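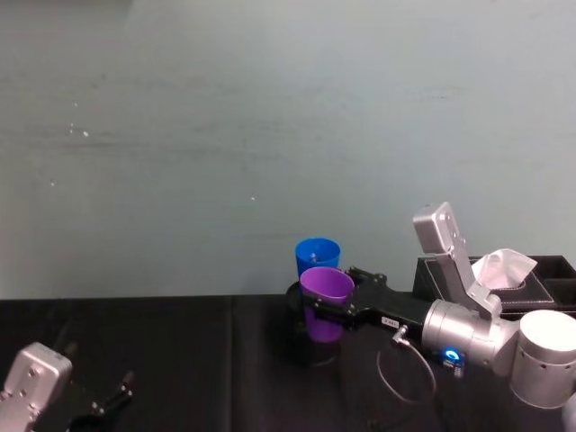

für die Ausstattung der Gemeinschaftsräume im Haus Jirno gelten ab März neue Regelungen zum Trinkgeschirr, über die wir die Mitglieder dieser Liste hiermit unterrichten. Die bisherigen Gläser werden schrittweise durch Kunststoffbecher ersetzt, wobei die Farben der Unterscheidung der Gruppen dienen. Ein Becher in Lila, wie er am Tisch mit dem schwarzen Tuch zu sehen ist, ist künftig dem Erdgeschoss zugeordnet, Blau dem Obergeschoss. Die Tischtücher verbleiben in den Räumen und sind nach Veranstaltungen nicht abzuziehen.

Suche in den Listenbeiträgen Suchbegriff eingeben Suchen

Zu der nachstehenden Anfrage nehmen wir wie folgt Stellung:

> Sehr geehrte Damen und Herren,
> wir bitten um Auskunft, ob die Becher der Firma Akon in der
> Spülmaschine gereinigt werden dürfen und wie viele je Raum
> vorgesehen sind. Was geschieht mit dem Geschirr von 1996?
> Mit freundlichen Grüßen
> Nutzergruppe Clovivach

Die Reinigung in der Spülmaschine ist zulässig, jedoch ausschließlich im oberen Korb. Je Raum sind etwa 30 Becher vorgesehen, hinzu kommen acht als Reserve im Flurschrank. Das Geschirr von 1996 wird im Lager Vávra aufbewahrt und kann dort für Feiern entliehen werden. Die Entleihung ist zwei Wochen im Voraus schriftlich anzumelden.

Beschädigte Becher bitten wir auszusondern und auf der Liste am Schrank zu vermerken.

Mit freundlichen Grüßen
Hausverwaltung Jirno

Zuletzt aktualisiert: 22. Oktober 2025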